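Stoltov Rally Clipboard and Route Holder

Updated Mar 7, 2025

If you have ever tried to read a tulip diagram off a sheet of paper sliding around in somebody's lap, you will see why we are so fond of this one! The Stoltov holds a full club route book open at the page you want, and it keeps it there over cattle guards, gravel and the odd wrong turn (we have tested all of those, the last one more than once).

The board takes up to 75 sheets under a sprung bar. Three elastic loops run down the right side for pens, and the clear cover flips over the top in an open car when the rain starts. It fits across your knees in an MGB or a Midget with the door shut, which a lot of the bigger boards won't do.
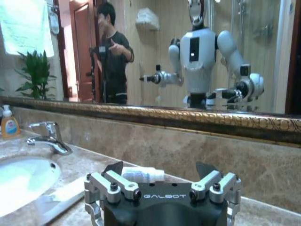
Alun Ruddock took his on the Skostport Classic Run in February, 1,000 miles in a car with no side windows to speak of, and the hinge is as tight as the day he got it. Tomás and Afonso Godinho share one between them and swap seats at lunch. They asked for a longer neck cord, so the new version has one, and it really is better. Thank you both!

The map light is sold separately. We like the little Nelon on a bendy stalk, as it clips to the top edge and has a red setting that doesn't bother the driver at night. The Åberg works too, but you will need to turn the clip around first.

Cleaning is easy: wipe the board with a damp cloth and a drop of dish soap, and let the cover dry flat before you put it away. Please don't use glass cleaner on the cover, it goes cloudy.

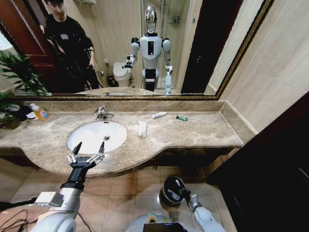
Oval sink and single-lever faucet, marble counter.

In the box
Board with clear cover
Neck cord, long
3 pen loops, fitted
Spare spring for the bar

Comes in black or dark green. Teresa Meireles handles club orders and can put your badge on the back if you send her clean artwork. For anything technical ask for Américo Serrano, who navigates most weekends and loves talking about it, so leave yourself plenty of time for the call.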